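Last updated: Sunday, September 27, 2026

The Box on the Tablecloth

Ustyna Koval packed her mother's things in January, when the afternoons in Rallalov were hot and the kitchen fan made more noise than wind. The removal man, Hnat Yurchenko, had promised to come with his Honda before dark. He charged 200 dollars for the trip and he did not like to wait.

She began with the pink towel. Her mother had bought it in the first week after they came to Australia, and she had never allowed guests to use it. Ustyna wanted to put it at the bottom of the cardboard box, where the glasses would go later, but she stopped. The tablecloth said "Smile like a flower", and she read it again, slowly, as she had read it when she was learning English. Four mandarins were still in the white basket. She thought she would eat one after the towel was done.

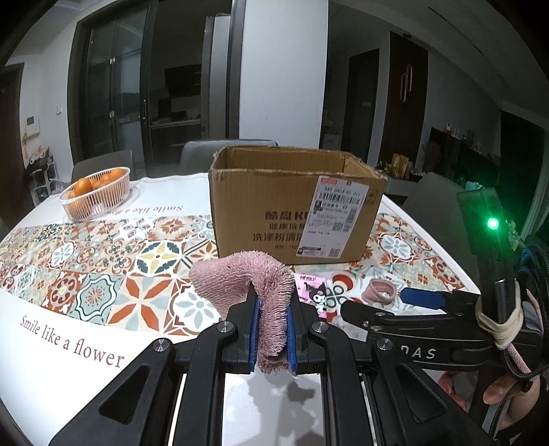
Hair ties and tissues

The small things were harder. A towel has a place, but where does one put a pink hair tie? Her mother had worn her hair short for 18 years and still she kept them, for the granddaughter who visited in the school holidays. The tissues with Kuromi on the packet were for the granddaughter also.

Then came the cloth, the light grey one with the thin dark and pink lines. Her mother used to say the pattern was drawn by somebody on a moving tram. Ustyna had laughed at this as a girl, and later she was ashamed of the cloth, and now she did not want it folded by any hands but her own.

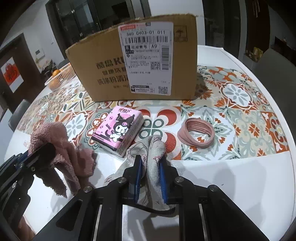

She heard the Honda at the gate. Hnat knocked, although the door was open, and took off his cap.

"Is it ready?" he asked.

"No," said Ustyna. "One box is not ready."

He looked at the table, at the flowers on the tiles of the cloth, and he did not look at his watch. In the end he pulled out a chair.

"My mother had also such a towel," he said. "Green."

She moved the basket closer to him — it was the only thing in the house she could still offer — and he chose the smallest mandarin.

Contact | Copyright Ustyna Stories, Athumani Press | Back to top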